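3.2 Collecting the demonstrations

All demonstrations were recorded at the Huklow site by remote control. The operator wore a headset showing the view from the robot's head camera and a pair of tracked gloves, and the movements of the operator's wrists and fingers were mapped to the arms and hands of the humanoid by the Turent control software. In an early trial we also guided the arm by hand, with the motors set to yield. This gave smoother paths near the crate, but the fingers could not be posed in this way while the arm was being held, and the method was dropped.

Three operators took part. Two of them, Wilfredo Padilla and Reynaldo Dizon, had used the system before; the third, Jennylyn Tagle, had not, and was given 260 minutes of practice before any of her attempts were kept. Each attempt began with the arms lowered and ended when the operator spoke a closing word, which stopped the recording. Attempts in which the operator lost sight of the hand were kept if the task was completed, as we wished the learned policy to meet such cases in training. In total 554 demonstrations were retained.

The task was to move a bunch of grapes from one wooden crate to another. Fruit was chosen for its uneven outline: there is no single correct place to take hold of a bunch, and the operators did not agree on one. Padilla tended to come in from above with the palm down, while Tagle preferred to bring the thumb under the stalk end first. We did not ask them to settle on a common style — the differences between them are examined in Section 5.

The layout was changed between sessions, with the crates turned or shifted and leafy decoration added at their edges. Figure 2 gives the operator's view with the right hand open beside the dark red grapes; the pale green grapes are in the crate on the left.

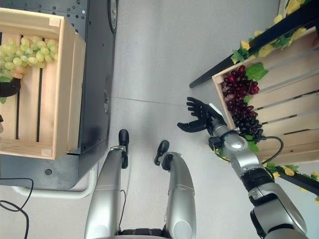

Figure 2. Head camera view during remote control, with the fingers spread and the palm facing down.

Arm and finger positions were stored together with the camera stream and brought to a common clock after each session. Long pauses at the start of an attempt were removed, but pauses close to the fruit were left in place. Operators often stop there to judge depth, and an earlier policy trained without these pauses closed its fingers too soon. Recordings were then checked by Maja Chmielewska, who had not operated the robot, and marked as complete or incomplete. Incomplete attempts were set aside and play no part in the results reported in Section 4.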